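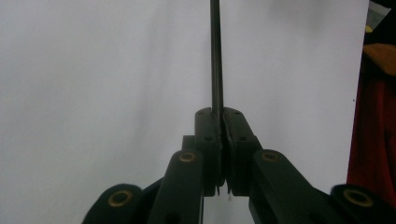 Parking permits, Dundmont Court. The chair opened by reading out the managing agent's letter, which says the new permit scheme has been "broadly welcomed by residents". Several of those present asked which residents. The letter then goes on to the matter of the bay markers, and the meeting spent longer on these than it wanted to. The proposal from Velteck is for a thin, dark grey rod at the corner of each bay, standing upright, much like the slim rod in the picture at the head of these minutes. Mrs Andreadis said that a thing that narrow would be invisible from the driver's seat of anything bigger than a pushbike, and that grey against tarmac on a wet December evening was asking for trouble. The agent's man said drivers would get used to them. It was asked how many bumpers this would take.

Cost. The quote is for 81 markers, fitted, at a total of £3055. The meeting could not work out whether this included VAT. The agent's man thought it did, then thought he had better check. Magdalini Andreadis pointed out that last year's quote for the bin store gates was also "all in" until the invoice came. Agreed that nothing be signed until the figure is in writing with the words "including VAT" next to it.

Permits. Each flat is to have one permit, with a second on request. There was some disagreement over what "on request" means. The draft rules say requests will be "considered fairly", without saying who by or how long it will take. Flat 9 reported asking for a second permit in writing and getting an automatic reply thanking them for their interest in Plolimlow. The agent's man explained that Plolimlow is the name of the online system. He was asked why a car park of this size needs an online system. He said it would save time. He was asked whose.

Visitors. Under the draft, visitors must be registered before they arrive. It was put to the agent that people do sometimes just call round. No answer was given beyond a promise to "feed that back". The meeting has heard this before, and would like it noted that the drain outside the Medrano Road entrance was fed back last winter and is still blocked.

Enforcement. The agent would like a private firm to patrol the car park at no charge to residents. Mrs Andreadis asked how a firm that charges nothing pays its staff, and the agent's man agreed that it would be from the fines. Proposed that no firm be let in until the meeting has seen its contract in full, including the part about cancelling. Carried, with 2 against.

Trial period. The agent offered a trial. Asked what result would lead to the scheme being dropped, he could not name one. The meeting took the view that a trial with no way to fail is just the start of the scheme, and declined it for now.

Actions. Agent: VAT, the enforcement contract, and the drain. Mrs Andreadis: to ask Velteck whether the markers come in yellow.

Meeting closed at 8.50 pm.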